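Chapter 4
Selling the City: Mayors Abroad and the Politics of Trade

Every mayor discovers foreign policy sooner or later, usually in January, when the weather at home is poor. The trip gets called a mission — a word that makes the hotel bill easier to defend. 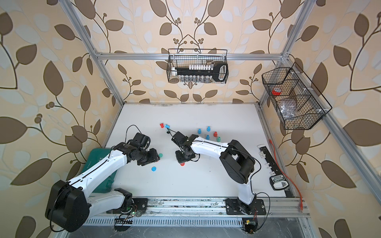

Voters tend to ask what came back on the plane. The fair answer is often a signed letter promising further letters. Yet cities that stay home lose investors to cities that travel, and this chapter asks how anyone could measure the difference.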